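Cloth notebook, February
Small meeting room, glass side, table by the whiteboard

Carrying on from the previous entry. Purpose is the same: settle a fold for the cleaning cloths that go out in the Dokeris kits, so that the stack fits the tray without a second person pressing on it. The Brestville site wants the fold written down before the next delivery. They have been folding by habit, and the trays come back with lids that don't close.

Stock on hand per the Gririne delivery note: 3,293 cloths, mixed. The note does not split them by color. I pulled 46 for folding trials and left the rest sealed.

Types handled today:

Green and white striped, thick pile, bright green edge stitching. Most of the trouble is with this one.
Pink, plain. Folds flat and stays there.
White, plain. Similar to the pink in the hand, slightly springier at the fold line. Only a few in the sample.

Method. Cloth starts flat on the table. Pick up by the top edge, both hands, lift clear, let it hang, then bring the fold over in the air and lay it down. The alternative is folding flat on the table without lifting. I did both for the striped cloth and only the flat version for the pink, which does not need anything better.

Notes on the lift. The grip width matters more than I expected when I wrote the last sheet. With the hands close together the free part of the cloth swings and twists into a column, and then the lower hem lands at an angle. With the hands at the corners the top edge stays straight but the middle sags, and the pile on the two faces grabs as soon as they touch. Once it has grabbed it has to be peeled apart and started again. Sliding one layer over the other does not work with this pile.

Corner first, then edge: left hand takes the corner and stays there, right hand finds the hem and runs along it. The green stitching is the useful feature. It is stiffer than the body of the cloth and can be followed by feel. On the pink I go by the corners, which are rounded, so there is no sharp point to match and the tolerance has to be looser.

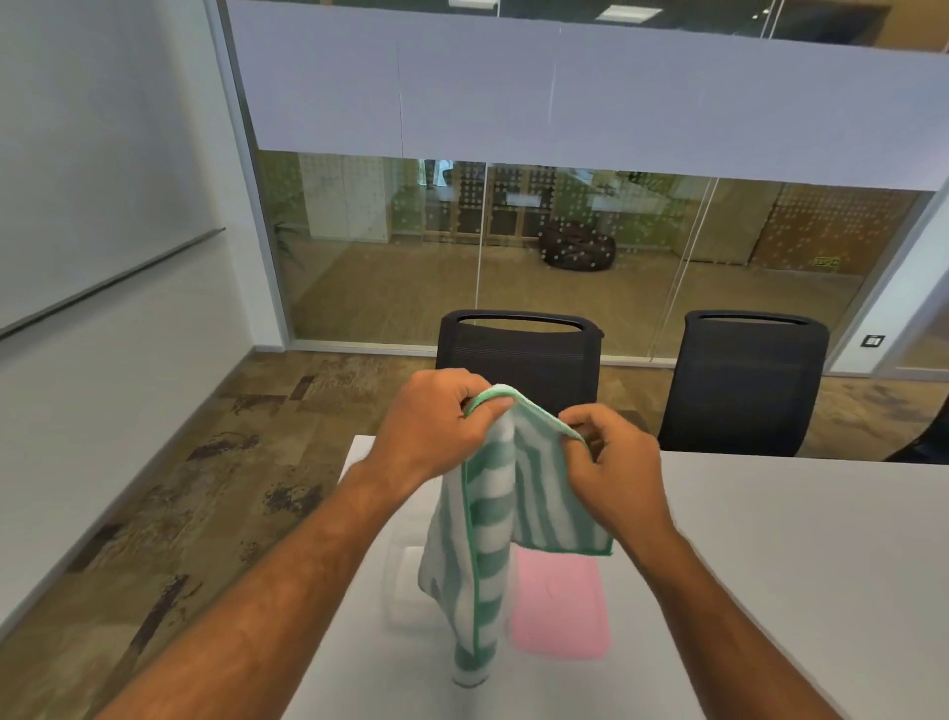
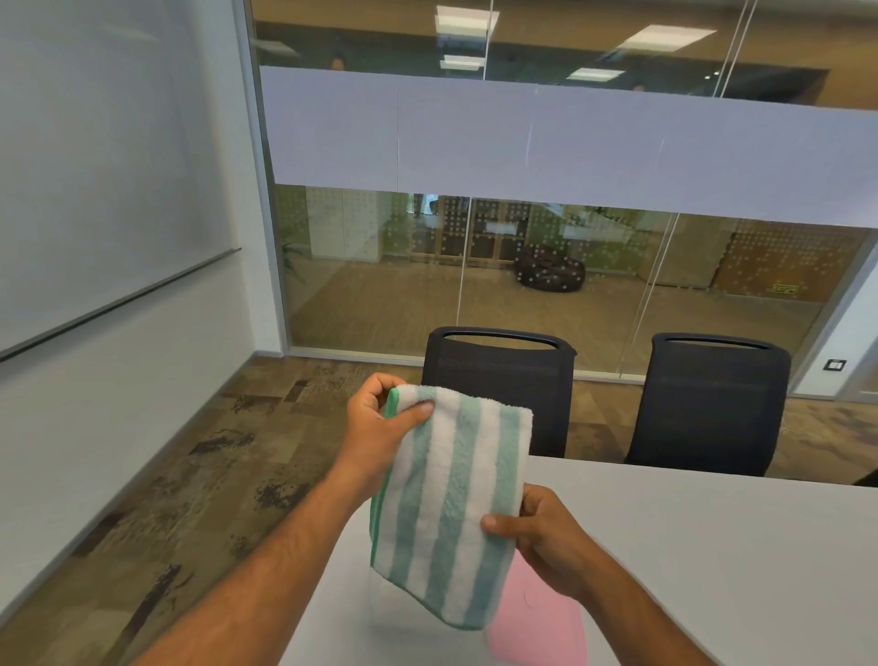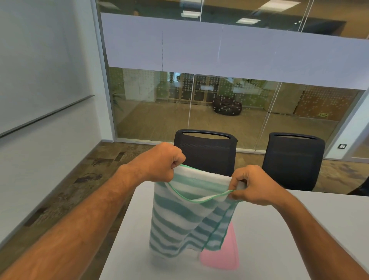
Striped cloth held over the table, with a pink cloth lying flat beneath or behind it.

Results, striped cloth. Lift-and-fold gave the better edges, flat folding gave the better height. Stack height for 15 cloths, measured with the steel rule against the tray wall, no weight on top: 110 mm by the flat method. I did not get a number I trust for the lifted method. The first stack leaned, and when I straightened it by hand I had compressed it, so that reading is struck out on the raw sheet. Repeat with a fresh set.

The lean comes from the hem side. If every cloth goes down with the stitched edge on the left, the left side of the stack builds faster than the right. Turning alternate cloths end for end removes most of it. It costs a moment per cloth and needs to be in the written instruction, otherwise it will be skipped. Abeysekara's old packing sheet says "hems together" without giving a reason. I can't find one in the earlier pages either. Marking that line for deletion unless somebody on the Brestville side objects.

Results, pink. Nothing to report on the fold. Two of them had a crease from the bale that did not come out by hand smoothing. Left as is. The crease does not affect height.

White cloths: too few for a stack. They hold a half fold, spring open a little on the second. Would put them at the bottom of the tray under the others if the kit list allows mixed layers. Check kit list.

Table surface. The white cloths are hard to see against the white top, edges especially, and I misjudged one overlap and had to unfold it. A sheet of dark card under the work would help. Not essential for the striped or the pink. The top is smooth enough that a single layer slides when pushed from one side, so for the flat method one hand has to stay down on the far corner.

Lint. The striped ones shed. After the session I wiped the table with one of the white cloths and it picked up green fiber. Whether this stops after a first wash I don't know, and the cloths in the kits go out unwashed. Raise with Gririne.

Draft wording for the instruction, striped cloth only:

Lay the cloth flat with the stitched edge to your left.
Take the top left corner in the left hand. Follow the top hem with the right hand until the edge is straight.
Lift until the bottom hem clears the table. Wait for it to stop swinging.
Lower the bottom hem to the table first and fold the top over to meet it.
Do not slide the layers. If they catch out of line, peel and redo.
Fold once more, side to side.
Place in tray. Turn the next cloth end for end.

Step four is the weak one. It reads clearly to me because I have just done it, and I suspect it won't to anyone coming to it cold. May need a drawing with the two hems marked.

Open items:
Lifted method, stack height, fresh set, no straightening by hand.
Same with alternate turning, both methods.
Tray lid: measure inside depth again, the figure on the Dokeris drawing is to the rim.
Ask Gririne for the color split and about shedding.
Dark card for the table.

Trial cloths are back in their carton, marked USED FOR FOLDING, NOT FOR KITS. Raw sheet clipped to the back cover. Stopped at 4:40 pm.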